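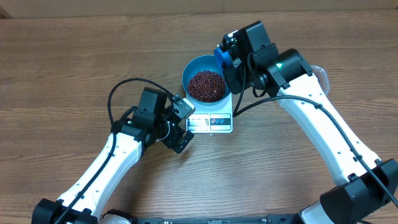
Gemma Goodall asked after Wednesday's session why the pour controller doesn't simply tip the cup to a fixed angle and hold it until the target mass is reached. The question comes up every term, so these notes start there.

Flow of beans out of a tilted cup is not a smooth function of angle. Below the angle of repose nothing moves. Slightly above it, a whole layer can slide at once. A fixed angle therefore gives a rate that depends on fill level, and the rate drops as the cup empties.

1. Signal path

The scale reading is treated as a slow, delayed measurement. In the Drumen stack it arrives by its own node and is stamped on receipt, so the stamp is late by the scale's internal filtering. Do not difference consecutive readings to get a rate. Fit a line over the last 16 samples and use the slope.

If the display is read by camera, glare on the window can make the digits unreadable. The reader must then return "no value". It must not repeat the last good one.

2. Controller

States: APPROACH, TILT, TRICKLE, RETURN.

TILT raises the wrist angle at a constant rate until the slope exceeds a threshold. TRICKLE holds, then backs off in small steps as the remaining mass falls. RETURN is triggered on predicted final mass - current reading plus slope times delay - and never on the current reading alone. Beans already in the air count as poured.

The wrist rotates about its own axis, but the lip of the cup has to stay over the bowl. Plan the rotation about a point on the lip and let the inverse kinematics move the wrist. Contact between cup and rim puts a load on the scale and corrupts the reading.

3. Second arm

The idle arm stays in the collision model during the pour. Its gripper and cable are both included, the cable as a chain of 6 capsules.

4. Exercise

Log 40 pours in Bravach with the delay term set to zero, then repeat with it enabled. Plot final error against fill level at the start. Kieran Pickering has the log parser. Submit the plots and the config file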